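Hand-held gripper or teleop for first demos?

warnix_tm
31 Jan 2019
I have 110 demos recorded by remote control and the arm still closes too early on small parts. Thinking of switching to a hand-held gripper. Has anyone compared the two?

Giraldo
I did 36 by hand in the time teleop gave me 18. You feel the contact, so you slow down where you should. Start every demo with the fingers open over the mat.

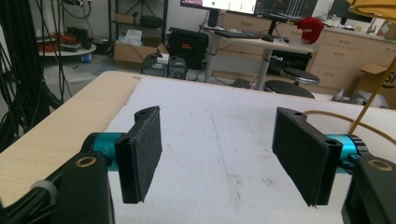
Fingers open, black pads facing each other over the white mat.

hestul36
Disagree. By hand you move in ways the arm can't follow. I threw out a third of mine for joint limits. With teleop, whatever you record, the arm can do.

Giraldo
Depends on the arm. I keep my wrist low and lose very few.

T. Mokgethi
Before changing anything, check the time offset between video and finger width. Mine was 800 ms out and looked exactly like closing too early.

warnix_tm
Haven't checked that. Will do it tonight, then try a small batch by hand.

hestul36
Post the offset when you have it. I still wouldn't mix both kinds in one training set.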